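Namell Street Community Garden
Minutes, general meeting, April
Held in the back room of the hall, opened 7 pm

Present: Mohandas Sastry (chair), Bev, Colin, Trish, Anh, Graeme, Lorna, plus both Hendersons from plot 12
Apologies: Pauline, Dot, Stavros
Minutes: Trish (Pauline away)

1. Last minutes
Read and accepted. Colin wants it corrected that he offered to LOOK at the mower, did not offer to fix it. Corrected. Moved Bev, seconded Anh.

2. Business arising
Mower – Colin has looked at it. Pull cord gone and the blade is badly chipped. Quote from Cendholm for a service plus new blade, bit more than we hoped. Graeme reckons his brother-in-law could do the cord. Agreed to get the blade done properly and let Graeme's brother-in-law at the cord first. If not going by next meeting, whole thing goes to Cendholm.
Gate code – changed. If you haven't got the new one see Lorna. Please don't text it round to people who are not members.
Bindis along the back fence – still there. Carried over again.

3. Water
Long one. Bill up on last quarter. Mohandas went through the meter readings, big jump over two weeks in the dry spell. Bev thinks the tap by the compost bays, it needs a very hard turn to shut off and the kids can't manage it. Anh thinks it is a leak under the path, ground is soft near plot 9 even when no rain. Probably both.
Discussion of timers. Zavix battery timers, $44 each, would need four. Graeme against, had one at home that stuck open while he was at the coast. Lorna has had hers for years with no trouble. Vote taken, carried, Graeme asked for his objection to be noted. Noted.
Hand watering before 10 or after 4 reminder to go up on the board again.
ACTION: Anh to dig down near plot 9 before we pay a plumber. Mohandas to order timers. Bev new washer for compost tap.

4. Plots and waiting list
Plot 3 given up, family moving to Ballarat. Plot 15 not touched since Christmas, two letters sent, no answer. Agreed one more letter then it gets offered on. The Hendersons asked could plot 15 be split in half as there are people on the list who only want a small one. General support. Needs a sleeper down the middle and someone to work out the fee. Half fee suggested, Colin said the tap use is the same either way. Left at half for now, look at it again in spring.
ACTION: Lorna to write to plot 15 and ring the next two on the list.

5. Compost
Bays 1 and 2 full, bay 3 ready to use, please take some. Somebody is putting in whole citrus and bread. Rats seen twice. Lids must go back ON. Anh asked about getting the horse manure again from the stables out past the tip – trailer load was $91 last time incl fuel. Agreed, one load, to be dumped on the concrete and not across the gateway like last year.
Coffee grounds from Henríquez still available, tubs out the back by the bins before they close at 3. Bring the empty tub back please, they are short of them.

6. Autumn plant swap and cake stall
Went well last year, roughly 58 through the gate. Same again, 9 till noon. Bev on cakes, needs labels with ingrediants on everything, no exceptions. Lorna has tomato seed saved, Graeme has too many rhubarb crowns. Trestles from the hall, have to be back by 1 as there is a christening. Mr Henderson has an urn.
Some talk over whether to charge for seedlings. Gold coin, tin on the table. Garlic to be sold separate as the bulbs cost us money.
ACTION: Trish poster. Colin and Graeme trestles and gazebo, and pegs this time.

7. Money
Mohandas read out the balance on Pauline's behalf. Healthy enough, before the water bill goes out. Seven plot fees still owing, names not read out but you know who you are. Insurance renewal due, same insurer. Moved Lorna, seconded Mrs Henderson that it be paid. Carried.

8. General
Shed key – hook please, not somebody's pocket.
Secateurs missing, orange handles.
Mrs Henderson asked about a bench under the plum tree. Everyone likes the idea, price to come.
Possum has been in the silverbeet agian. Netting in shed, second shelf.

Closed 8.50. Next meeting same room, bring a plate. 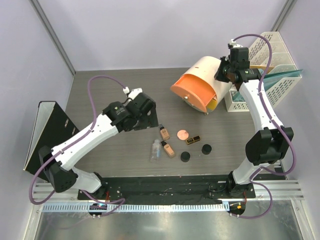
Two white arms over the tabletop, purple cable on the left one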